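Home | Data | Docs | Changelog | Contact

Print this page | E-mail this page

# Bollama Fog and Low Visibility Log

Version 1.8. Maintained as part of the Mondent weather records project.

## Summary

The log holds hourly visibility readings from the hill station at Bollama and the harbour station at Sarkau. Each row gives the visibility in metres, air temperature, dew point, wind speed and a short code for the type of obstruction (fog, mist, haze, drizzle, smoke). Rows are written only when visibility falls below the upper limit of the sensor — clear hours are left out and should be read as "at or above limit".

## Files

- `bollama_hourly.csv` — hill station, one row per hour
- `sarkau_hourly.csv` — harbour station, same columns
- `codes.txt` — obstruction codes and their meanings
- `gaps.csv` — start and end of every known outage

All files are UTF-8 with Unix line endings. Times are UTC. Missing values are blank; do not read them as zero.

## Method

Visibility comes from a forward scatter sensor at each station, averaged over the last 10 minutes of the hour. Codes are assigned by the Michailidis rule set, which compares humidity with visibility. Any reading taken at 80 per cent humidity or lower is coded as haze or smoke, never as mist. Between the two lies a band where the rules give an unclear result, and these rows carry the code `U`.

The Bollama sensor was moved to a taller mast in August. Readings from before the move were not adjusted.

## Known problems

Spider webs across the sensor arms give false low readings at Sarkau, mostly in late summer. Rows thought to be affected have `flag = 3`. The flag is set by hand and is not complete.

Wind speed at Bollama sticks at zero during icing. Check temperature before using it.

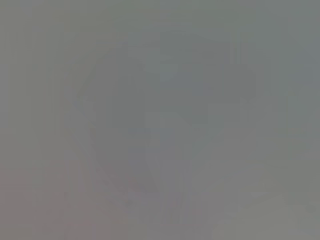
Code `U` should not be merged with code `H` (haze). The two overlap in the visibility column but differ in dew point, and merging them shifts the monthly haze totals for Sarkau. Column 18 holds the code from the older rule set for anyone who needs to match earlier work.

## Licence

Free to use with credit to the Mondent project. Please state the version number.

## Comments

**saltmarsh_k:** Column 18 is column 19 in the Sarkau file. Is there an extra blank column?

**mondent-data:** Yes, a stray comma in the header. Fixed in the next version.

**tern:** Could you add sunrise times? I am joining them by hand at present.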